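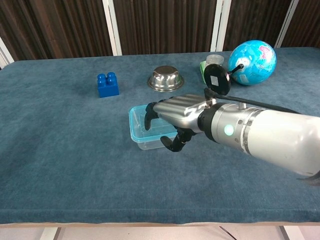 Velvet or velour table covers: nap direction and seam placement
Fabrics and Upholstery > Technical

tackstrip_ned
Posted 16 Feb 2019

I have to cover a run of display tables in cotton velour. The bolt is narrower than the tables are deep, so every cover needs a seam. Two questions.

1. Nap up or nap down on a horizontal surface? On curtains I run it up for depth of color. On a table there is no up.
2. Center seam, or full width in the middle with a strip joined on each side?

Fabric is Siltness cotton velour, 310 gsm, woven back. Covers wrap the edge and staple underneath.

bolt_end
Side strips. A center seam on pile fabric reads as a line under any raking light, even when it is sewn well. Put the joins parallel to the long edges and as close to the wrap as the width allows.

Nap should run toward the side people stand on. Stroke it with your palm; smooth direction goes to the viewer. It will look slightly lighter that way. If you want it darker, reverse it, but reverse all of them.

gray_selvage
Disagree on the nap. Running it toward the viewer means every sleeve dragged back across the table leaves a dark track. Run it lengthwise, left to right. Marks then fall across the nap and brush out with two passes.

Agree on the seam.

bolt_end
Lengthwise gives you a color shift between the two ends when you walk past. On one table, fine. On a row it looks like two dye lots.

gray_selvage
Only if the row is inconsistent. Chalk an arrow on the back of each panel before cutting. I have done it this way on Guerreiro velour and on Drurnitz and had no shading complaints.

pinhole77
What is the edge profile? If the table edge is square, the pile will wear through at the corner first, whatever the nap direction. Put a layer of thin wadding over the edge and staple it back before the cover goes on. It rounds the corner and the cloth sits better.

tackstrip_ned
Square edge, 2 mm chamfer. I had not planned on wadding. Does it cause puckering at the corners?

pinhole77
It does if you fold it. Cut the wadding to butt at the corner, no overlap. Fold the velour only.

loomstate
Check shrinkage before you cut anything. Steam a test square and measure it both ways. My last piece of Siltness lost more in the warp than the label said. If you steam the finished cover to lift crush marks, that loss shows up as a tight seam.

Also, do not iron it. Steam from above with the head off the surface, then brush with the nap while it is still damp.

bolt_end
Seconded on steam. I would not bother with a needle board for this.

kettlecloth
Why cotton at all? Polyester velour recovers better from pressure and comes wide enough to skip the seam. Pleltgate has it on a wider roll, item 867.

gray_selvage
It recovers better. It also picks up lint and has a shine under spots. For display I would still take cotton.

kettlecloth
Matter of taste. A brush costs less than a day of seaming.

tackstrip_ned
Cotton is already bought, so that is settled. Plan is side strips, wadding on the edges and arrows on the back. I will cut one cover with the nap lengthwise and one toward the viewer and compare them under the shop lights before I do the other 13.

bolt_end
Label which is which before you staple.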